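Enari Issues Stop-Use Notice for Thin-Film Handling on Lalasine Two-Arm Robots

DOHERTY - Enari has instructed operators of its Lalasine two-arm robots to suspend all tasks that involve plastic bags, liners or loose film. The notice follows two incidents at the Doherty test site in January in which a gripper reported that it had released a bag when the bag was still caught in the fingers.
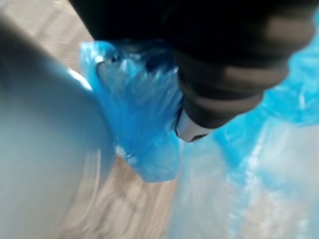
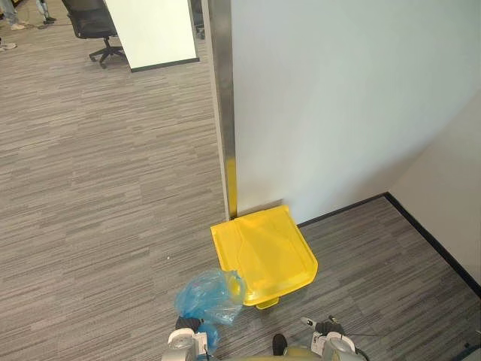 Translucent blue plastic at the gripper during handling work: close view (first) and with both arms in view (second).

No injuries were reported. In the first incident, the arm moved to its next position with the bag still attached and pulled a waste bin over. In the second, the bag was drawn into the gap behind the finger pad, and the joint motor continued to run against the load until the current limit tripped. The finger drive was replaced.

Cause

The Lalasine controller confirms a release from two signals: finger position and motor current. Both are reliable for rigid objects. Thin film can stay folded around a fingertip after the fingers have opened to their full release position, and it adds almost no load to the motor. The controller then records an empty gripper and permits the arm to move at full speed.

A related fault was found during the review. When film enters the joint gap slowly, the rise in current is too gradual to trigger the jam detector. Only the hard current limit stops the drive, by which time the material may be wound tightly around the joint.

Affected units

The notice applies to 368 robots. Of these, 249 are fitted with the open-joint finger set and are subject to both faults. The remaining units have a sealed joint and are subject to the release fault only.

Required action

Operators should take the following steps at once:

Disable all bag, liner and film tasks in the task manager.
Inspect the finger joints for trapped material with the power off and the lockout applied.
Do not pull trapped film by hand while the arm is energized. The fingers may close without warning when the load drops.
Report any trapped material to Enari service before returning the unit to work.

Tasks with rigid objects may continue at normal speed once the inspection has been completed and logged.

Correction

Enari is testing a software change that adds a short, low-speed retreat after each release and checks wrist force during the move. A joint cover for the open-joint finger set is being made by Homen and will be supplied at no charge. Enari will publish the release date for both items when testing at Doherty is complete - the stop-use notice remains in force until then.

Media and operator inquiries: Enari Product Safety, Doherty office.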